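Sesik to Open Glass Bottle Sorting Line at Rukport in March

RUKPORT, Saturday, December 28, 2019

Sesik, a regional handler of used container glass, will start up a new sorting line at its Rukport plant in March. The line will process whole and broken beverage bottles collected from restaurants, grocery stores and public drop-off points. It replaces a hand-sorting station and a single-deck screen.

Installation of the conveyors and screens is complete. Electrical work is under way and will be followed by test runs with mixed glass. The plant will continue to accept deliveries at the east gate during this period. Loads that arrive during a test run may be sent to the covered bays and weighed there.

The main equipment was supplied by Kapoor. It consists of a feed hopper, a two-deck vibrating screen, an overhead magnet, an eddy current separator and an optical sorter. The hopper meters glass onto the screen, which divides it by size. Fines drop to a separate belt and are stored for use in construction fill. Larger pieces continue to the magnet, which removes steel caps, and then to the eddy current separator, which removes aluminum caps and neck rings.

The optical sorter divides the remaining stream into clear, green, brown and mixed fractions. Each piece passes between a light source and a row of sensors. Air jets below the sensors move the piece into the proper chute. Ceramic, stone and porcelain block the light and are rejected at the same point.

The line has a rated output of 20 tons per hour. The building section that holds it has a floor area of 1480 square meters, including the control room and the parts store. Two operators will run each shift, one in the control room and one on the floor. A total of 19 employees have been assigned to the line, including maintenance and yard staff. All of them currently work at Rukport or at the company's transfer yard.

Paper labels do not need to be removed before delivery. Most come loose during crushing and are drawn off by suction ahead of the optical sorter. Full-wrap plastic sleeves are a different matter. A sleeve that stays on a piece of clear glass can cause it to be read as colored, and the piece then goes to the wrong fraction. Sesik asks commercial customers to set sleeved bottles aside in a marked bin where space allows. Those loads will be run through a second pass at a lower belt speed.

Bottles from imported soft drinks will be accepted under the same terms as domestic bottles. This includes bottles with threaded necks, crown-finish necks and marble-type stoppers. Marble-type bottles should be delivered with the stopper assembly in place. The plastic collar is separated after crushing, and the marble is recovered with the glass. 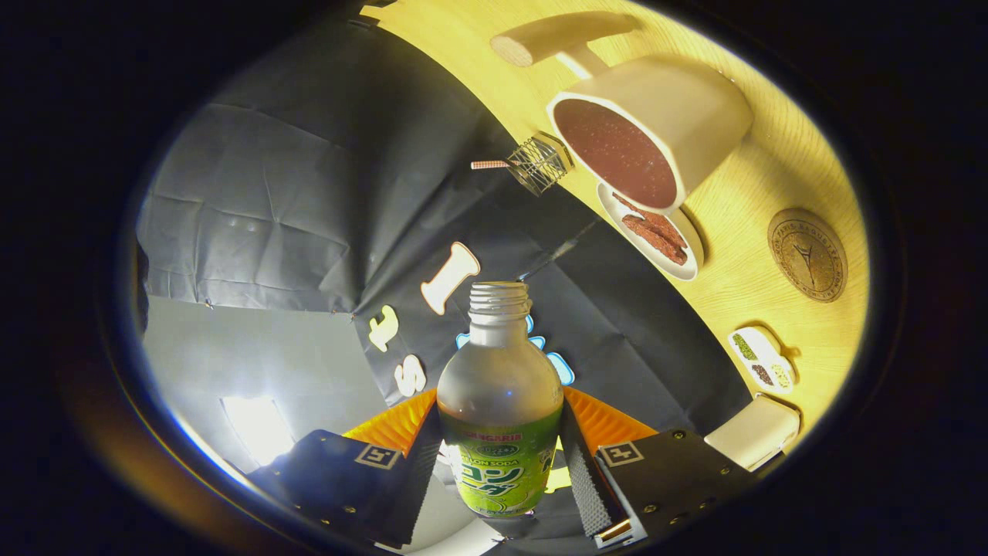 Caps may be left on or taken off. Bottles should be emptied, but rinsing is not required for commercial loads. Liquid left in containers adds to the delivered weight and will be deducted when a load is sampled. The sampling method is unchanged from the current schedule.

The following items will not be accepted on the new line: window glass, mirrors, light bulbs, oven dishes, drinking glasses, and laboratory glass. Oven dishes and laboratory glass melt at a higher temperature than bottle glass and leave solid lumps in the furnace. Loads found to contain these items will be downgraded to fill or returned at the customer's cost.

Sorted glass will be shipped to Standberg, which will use the clear and green fractions in the manufacture of new containers. The brown fraction will be stored at Rukport until a full shipment is available. Shipments will leave by truck on weekdays only.

Gate fees will stay at their present level through the first quarter. A revised fee table, with separate rates for color-sorted and mixed loads, will be sent to account holders before it takes effect. Customers who deliver color-sorted glass should continue to keep the fractions in separate containers, as these loads will bypass the optical sorter when it is down for service.

Noise readings will be taken at the property line during the test runs and again after start-up. The crusher and the screen are enclosed in insulated housings, and dust is drawn to a bag filter on the north side of the building. The operating hours of the plant will not change.

About Sesik

Sesik collects, sorts and sells used container glass. The company operates the Rukport plant and a transfer yard, and serves commercial and municipal customers. Questions about deliveries, bins and account terms may be directed to the Rukport plant office during business hours.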